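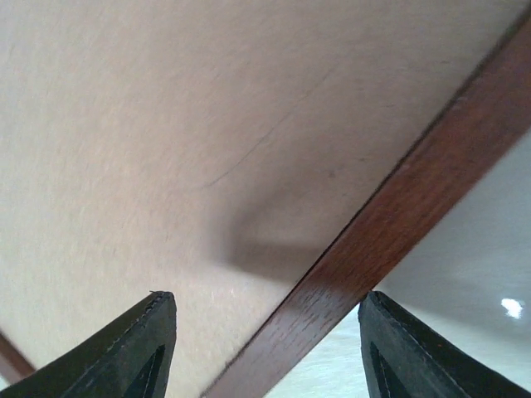 The Tables at Foswood Hall

Those of you who come along to the soup lunches will have noticed that the old tables have been disappearing from the hall two at a time since January, and a few people have asked me (very politely, I must say) whether we've sold them. We haven't! They've been going over to Archie MacBrayne's shed for a bit of long overdue love, and I'm pleased to report that the first of them are back and standing on all four feet.

For anyone newer to the neighbourhood, the tables came to us from the old school at Plulimgate when it closed its doors, and they've had a hard life since. They've held up trestle boards for the paint crew, cake stalls, seedling swaps, a model railway, and at least one wedding where I'm told there was dancing on top. It's no wonder some of them had a wobble. Mhairi Swanson had been folding up bits of cardboard to put under the legs for so long that she kept a supply in her handbag.

Archie's view is that people spend far too much time polishing the top of a table and never once get down on the floor to look at the underneath. That's where the trouble starts, he says. The rail that runs along under the edge (the apron, if you want the proper word) is what holds the whole business square, and when the glue lets go at the corners the legs begin to splay. So each table gets turned over on a blanket, the old glue is scraped out of the joints, and everything goes back together with clamps and is left alone overnight. He won't be hurried on that last part, as Elspeth Innes found out when she wanted one back for her mother's birthday tea.

While he was at it he gave the rails a good clean and a rub of oil. I had always thought of those tables as being a sort of muddy colour, and I was quite taken aback by how much colour there was under the grime. The undersides of the tops he has left as they were, apart from going over them with a scraper for the chewing gum, of which there was a truly impressive amount. There were pencilled initials as well, and those have stayed put.

The bill so far has come to $388 for glue, oil, clamps and a box of new felt pads, and Archie won't hear of taking a cent for his labour. The soup lunches have covered almost 40 per cent of it already, so thank you to everyone who has had a second bowl in a good cause.

A few small requests from Sheena Tennant, who looks after the hall bookings. Please lift the tables when you move them and don't drag them, even if it's only over to the window. Two people to a table, one at each end, with your hands under the top and not on the rail. And if you feel one starting to wobble, leave a note on the kitchen bench and put the cardboard away.

Archie could do with another pair of hands for the last lot. He's usually in the shed from nine until lunchtime, and there's always a pot of tea on.

Catriona Kinnear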